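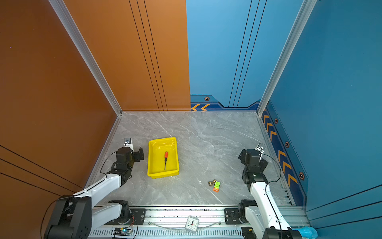 Two Grippers, One Booth

Condwood's test booth was built to make grippers comparable. Both arms work from the same front rail, each with a camera at the wrist, and every object goes back to the marble-patterned floor between trials. Over the 33 sessions run through June, the team logged 3,476 grasps with the Jovton parallel jaw and the Dufour adaptive finger set.

The screwdriver in the yellow tray separated them fastest. The tray's sloped sides limit the approach angle, and the Jovton jaw needed a second attempt whenever the handle lay close to a wall. The Dufour fingers closed at 80 percent of rated force and held.

Small cylinders favored the Jovton. "They roll before the softer pads load up," says Natsumi Koyama, who wrote the grasp planner – now on version 2 of the Dinda controller. Packets remain unresolved for both.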